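The Patient Business of Teaching a Machine to Make a Bed

Out past the grain elevators on the east side of Basalley, in a low brick building that used to be a carpet showroom, there is a wall where people hang up their hand grippers at the end of the day. Each gripper has a strip of masking tape on the handle with a nickname written on it, and after a week of visiting I could tell you which ones had sticky triggers and which one everybody fought over in the morning.

The building belongs to Herkico, a small company that gathers examples of housework for robots to learn from. I had pictured, I suppose, a big metal arm folding towels behind glass while somebody took notes. What I found was a coffee maker, a sign-out sheet, and a lot of pleasant people loading gear into the backs of their cars, because most of the work happens in ordinary homes all over the county. The collectors go out in pairs, they take off their shoes at the door, and then they spend the better part of a day doing somebody's chores with a pair of pincers in place of their fingers.

The idea is simple enough that my mother got it on the first try over the phone. A robot with two grippers can't learn much from watching hands, since hands have all those clever fingers. So the people do the chore with grippers too, a camera rides along on the tool, and the learning system gets to study the job from very nearly the spot where its own eyes will be. Do it enough times, in enough different rooms, and the machine begins to pick up the general sense of the thing.

Enough times turns out to be a great many times. The current project, which goes by the name Fenwood, calls for 1096 recordings of bedroom work alone, and they were a little past 700 when I came through. There is a whiteboard by the coffee maker with the running total, and I watched grown adults jostle for the right to erase the old number and write in the new one.

Bedding, everyone told me, is the hard part. A mug is the same mug wherever you set it down, but a pillowcase has no shape of its own, and each time you let go of it, it settles into something you haven't seen before. The gripper has to find a bit of cloth worth holding, close on it without taking the sheet underneath along for the ride, and lift. I tried it myself on a practice mattress back at the showroom, and I am sorry to report that I pulled the whole fitted sheet off the corner (twice!) before I got the knack of coming in shallow and squeezing late. 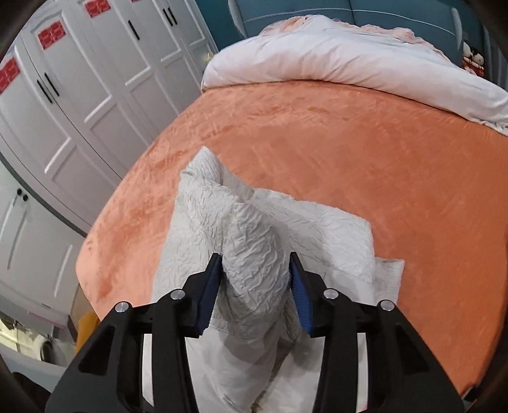 The collectors have strong feelings about fabric, as you might expect. Smooth cotton is slippery and makes you chase it across the bed. Anything with a raised texture is a kindness, all those little ridges giving the pads something to bite. Plush sheets are fine until you have to drag something over them, and then they hang on like a cat to a sweater. One woman on the Fenwood team told me she can't go into a department store anymore without pinching the linens between two knuckles to see how they'd behave.

They also have rules, and the rule that surprised me most is that you must not be too tidy about it. If every recording began with the cloth laid out nicely in the middle of the mattress, the robot would be lost the first morning it met a real bed. So between takes one partner musses everything up again, and there's a bit of an art to that as well, for a person left alone tends to muss things the same way every time. The team keeps a jar of paper slips with instructions like "toss from the doorway" and "bunch and drop." They also leave in the fumbles. When a corner gets away and the collector goes back for it, the going back is worth keeping, and a reviewer marks it so the system can study how a person recovers.

The reviewing is done with a program called Berhe, on two big monitors at the rear of the showroom. On a good day a pair brings home 18 usable recordings. On the Friday I rode along, we got 11, partly on account of a dead battery and partly on account of a very long and very good lunch that the homeowner insisted on feeding us.

Herkico hopes to finish the bedroom set in November and move on to kitchens. The dish towels have already been ordered, and a stack of them was sitting on the counter by the sign-out sheet when I left, still folded, with a note on top asking people please not to use them for the coffee.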